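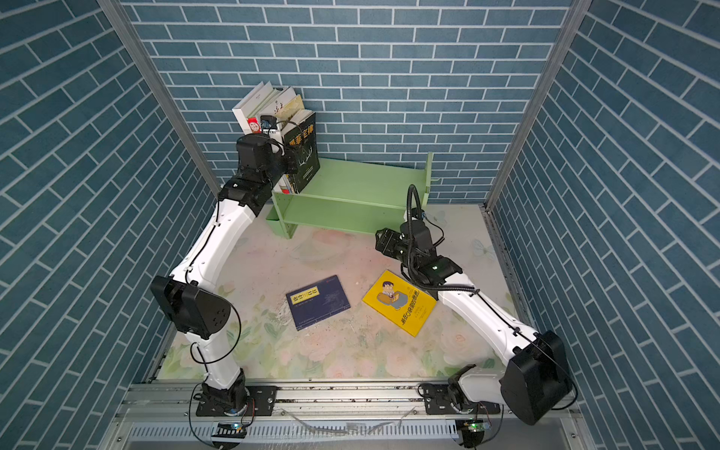 Radwan Opens Its Spring Book Swap to Families Across the Neighborhood

31st March – After a long winter of sorting, stacking and a good deal of reading on the job, the Radwan reading room is delighted to invite everyone to its spring book swap, with 972 children's books ready to find new homes!

The idea is as simple as ever. Bring a book your family has finished with, take home one you haven't read yet, and stay as long as you like. Families with nothing to bring are every bit as welcome, and each child may choose a first book free of charge.

"Last March we had 800 books and I worried we'd be carrying most of them back upstairs," said Humaira Minhas, who started the swap from her own kitchen. "By Saturday lunchtime the picture books were gone, and people were still coming in with strollers and bags, so this year we asked for more and, my goodness, we got them."

Local bookseller Bokus has given 40 new titles in Arabic, French and Spanish, and Younes Belhaj will read aloud each afternoon (he takes requests, and he does the voices).

The swap runs all week from 10 a.m. to 5 p.m. Books in clean, readable shape can be left at the front desk any morning.

Press contact: Asmaa El Ouafi, Radwan reading room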